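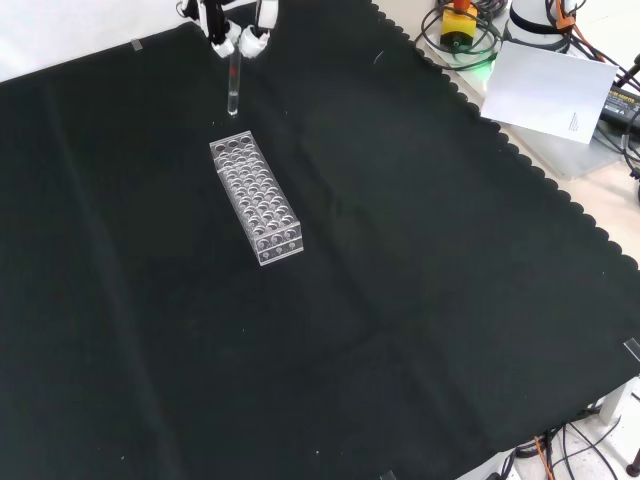 A Morning With the Arm at Purnham

I've been to a lot of open days, and most of them come down to bad coffee and a slide show. So when the Dehghan lab in Purnham let people in on 2/4/26 to watch a robot arm handle test tubes, I went in with low hopes. I stayed until they turned off the lights!

The job is dull on paper. Pick up a tube, hold it straight, bring it over a clear rack and lower it into a hole. I do harder things making breakfast. But I stood there holding my breath with 29 other grown adults, all of us leaning in like it was the last putt of a golf game.

What got me was how fussy the whole business is. A clear tube over a clear rack is a rotten thing to look at, even for a person. I kept losing the edge of it against the black cloth.

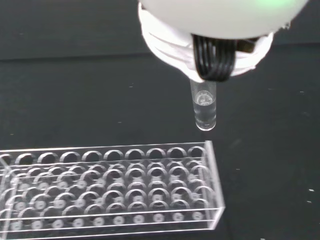 Homa Rahimi told us the hard part is the last inch, and that she'd happily trade a faster arm for one that knows when a tube is leaning. The team wants 4000 practice runs done by October — they had 87 when I visited, so somebody is going to be busy.

A man from Clundow wanted to know if the arm ever gets bored. (He was joking, I think.) I was more taken with the fingers, which are white and soft-looking and nothing like the metal claws I grew up seeing in movies. 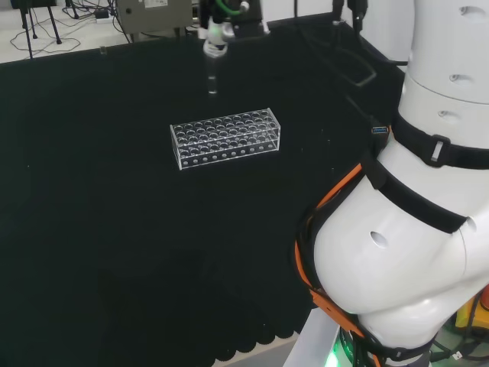 So will it take over the lab bench? The plan for now is one chore, racking tubes, and people will still do the rest.

The next open day is in October, and it's free, but they only have room for 200. Wear decent shoes. There are no chairs.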